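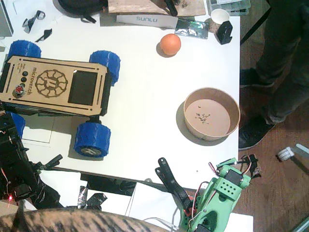 Svend Bech wrote to us in June to say he'd given up on ever hearing his own language read aloud at bedtime, and that the Bralley story line had brought it back into his kitchen. We've read his letter out at every staff meeting for a month (sorry, Svend), and it's the reason I'm so pleased to share this news.

From Monday, the Bralley story line is going all day and all night! Until now you could only ring between six and nine in the evening, which was lovely if you had small kids and no help at all if you worked nights or couldn't sleep. Now you can call at three in the morning and hear a folk tale from start to finish, free, from any phone in the country.

We're also adding 4 new languages to the programme, which brings the library up to 465 recorded stories. When I started here we had a cupboard, a borrowed microphone and my aunt. She's still reading for us, by the way, and she still refuses to do the wolf voices.
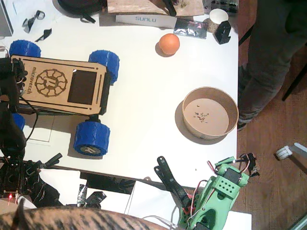
Photo: Halfdan Kárason / Bralley

The new recordings were made over the winter with our friends at Norðdahl, who lent us their studio on the quiet days and put up with a lot of tea being spilled. Around 400 people answered our call for readers. We couldn't use everyone, but we listened to every single tape, and a few of them had me pulled over at the side of the road having a bit of a cry.

"My gran told this one differently every time, so I had to pick an ending," said Rochelle Henare, who recorded nine stories for the line. "I rang my cousins and we argued about it for a week."

Her favourite is the one about the eel and the ferryman. Mine is the short one about the borrowed coat, and I'd ask you to try that first if you've only got five minutes. 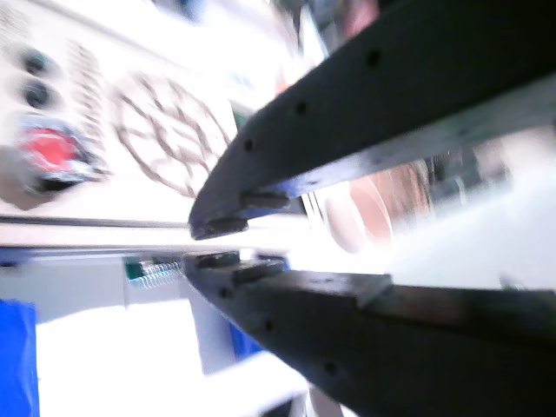

By Heiðrún Bundgaard, Story Line Coordinator

You don't need to sign up for anything. Ring, pick a language, then pick a long story or a short one. If you hang up halfway through, the line will offer you the same spot next time you call from that number.

Libraries and schools can ask us for the printed story list, and we'll post it out at no charge. We're also looking for more readers for the autumn recordings, particularly older speakers who'd be happy to be recorded at home. Asger Bisgaard is looking after those visits and he'll bring the biscuits.

Media enquiries: Heiðrún Bundgaard, Bralley press desk. Interviews with readers can be arranged on weekday mornings.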